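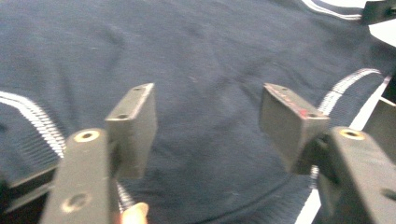

# noltbridge-grip

Hi! This repo has the parts files, the firmware and a small folder of recordings for a two-finger hand-held gripper I've been building in the back corner of our shared workshop since January. I want to teach a robot arm to fold laundry. I don't own the arm yet, so for now the arm is me.

## What's in here

- `parts/` – fingers, pads and the bracket
- `firmware/` – logger for the Urnstead board, runs at 30 Hz
- `clips/` – 1,050 short recordings, all clothing
- `notes/` – my build diary, spelling not guaranteed

## Building it

Print the fingers flat, then press the inserts in with a soldering iron (slowly, I wrecked two fingers by rushing). The pads screw on separately, so you can swap them when they wear out. Mine are already pretty scuffed, but they still grip fine. Set the motor current limit to 3,000 mA before you close the fingers on anything you like the colour of.

## About the clips

Knits are the hard ones. Striped ribbing smears badly if you move quickly, and I move quickly, so expect some blur – I've left those clips in. My fingertip wanders into view here and there too. There are 6 garment labels, listed in `clips/labels.csv`.

## Still to do

- Pappas mount: the holes don't line up yet
- Port the logger to the Brumanex board
- Socks

Pull requests are welcome. I check them most Thursday nights.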